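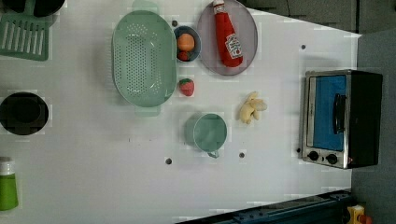

Events > Going Out > How To > Outdoor Concerts

How to See a Free Concert in the Square Without Hating It

The summer series at the Garkoston bandstand is free, which means you pay for it in other ways. You pay in standing, mostly, and in listening to the man behind you explain the accordion to his date. I have been going for nine years and have made every mistake available, a couple of them annually. What follows is the method I ended up with.

1. Read the listing twice

Concert listings are written by people who have heard the band and assume you have too. "An intimate journey through Balkan swing" can be one guy with a loop pedal or eleven people with tubas. Look for the number of musicians. If it isn't given, look up one song and listen to the middle of it, not the start. Every song starts well.

Then check the start time against the small print at the bottom. In Garkoston the time on the poster is when the mayor's office begins thanking sponsors. Music comes later. In Clustamville they start on the dot and you will miss the opener if you believe otherwise, as I did for two entire summers.

2. Decide about parking before you leave home

The lot behind the Lukov building holds 221 cars and fills before the sound check. Don't circle it. Circling it is how marriages end. Use the upper lot by the library and walk down, remembering that you will later walk up, in the dark, with a chair.

If you take the bus, look up the last one back and write it on your hand. An encore has never once taken the bus schedule into account.

3. Bring a low chair

A regular folding chair puts your head exactly where somebody else's view was. Get the kind that sits close to the ground. You will need help getting out of it after fifty, but you will have made no enemies. Blankets are fine until the people in front stand up, which they do for the fast numbers and then, out of momentum, for the slow ones.

4. Pick your spot by ear

Most people head for the front. The front is where the speakers point over your head and all you get is drum. Walk back until you can hear the singer's words, then stop. In most squares this is near the sound desk, for the simple reason that the person working there is adjusting everything until it sounds good to them. Stand near that person. Don't talk to that person.

Avoid three sides of any fountain. Avoid all sides of the churro stand, whose generator plays in B flat.

5. Eat first

There will be food. There will also be a line, and it will move at the speed of the one fryer. Have dinner at home like a grown-up and buy something small at the break if you must. Bring water. Glass isn't allowed in the square and the security folks do check, with an enthusiasm they don't show for anything else.

6. Plan for the weather you don't want

Rain moves the show to Fodor Hall, and the decision gets posted late in the afternoon. The hall is nice but the seats go first come, first served, so check the town page before you set out. Even in a heat wave, take a sweater. The square cools off fast once the sun drops behind the bank — you'll see visitors in tank tops hugging themselves by the third song.

7. Clap at the right time

With jazz, clap after solos. With folk, clap when the old people do. With anything electronic, wait until the performer looks up. If you've joined the clap-along and find you're on the wrong beat, fade out gradually and pretend to look for your keys.

8. Leave well

Go during the last song or stay until the crew is coiling cable. Anything in between puts you in the one stairwell with everybody else's chairs. I generally stay. The band sells its own records from a suitcase at the side of the stage, they're usually glad of the company, and cash is easier for them than cards.

The indoor season starts in December, with cushions, and most of the above won't apply except the part about parking.

Filed under: Live Music, Free Events, Summer in the Square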